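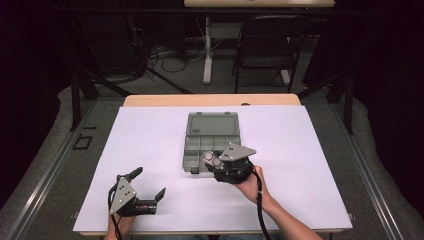

Ynyr Hopkin
Contributing writer, short fiction

The Organizer

Parry had the left one and the right one built before he had anything for them to do. They sat on the shared table at the Berkudico workshop for most of October, and people moved them when they needed the space.

"What are they for?" Nistirik asked him.

"Picking things up."

"What things?"

Parry said he would get to that. He was still working on the cables, which came out of the grips in a bad place and pulled at his wrists. He had tried tape and he had tried a longer lead. The longer lead was better.

Nistirik repaired sewing machines at the next bench. She had a gray plastic organizer with a clear lid that she had emptied out when she bought a bigger one. She put it in front of him.

"Sort my screws," she said. "If you can do that, I'll believe in it."

He covered the table with a white sheet so that dropped screws would show. Then he stood with a gripper in each hand and practiced on the box before he let himself touch a single screw. He held it still with the left and reached for a latch with the right. The fingers closed on the edge of the lid and slid off. He tried again. The box turned a little on the sheet.

"You could use your thumb," Nistirik said.

"I know I could."

Her father had lost the use of his hands two years before. Parry knew this because she had told him once, while looking for a bobbin, and had not brought it up again. She had not asked him to build anything. He had never told her when he started, or why he had begun with grippers a person could hold.

At six the others went home. Caradog Beddoe came by to ask who was locking up, and Parry said he would. Nistirik stayed too. She pulled her stool around and sat with her coat on.

He got the latch on the next try. The lid came up and he held it there with the right gripper, not sure what to do next, as he had only planned as far as the latch.

"Now a screw," she said.

She poured some out of a jar onto the sheet. He chose the largest. It took him a long time to get the fingers down flat enough, and when he lifted it he did not breathe until it was over the box. It fell into a compartment in the corner.

"Wrong one," Nistirik said. "Those go by the hinge."

He looked at her.

"You said sort."

He reached in for it. The compartment was narrow and the fingers were too thick to open inside it. He tried from the other side and got nowhere.

"They need to be thinner," he said.

"How long would that take?"

"Three days. Four, if I print them again."

She took off her coat and hung it on the back of the stool. Then she started picking up the screws by hand and dropping them back into the jar, and he put down the grippers and helped her.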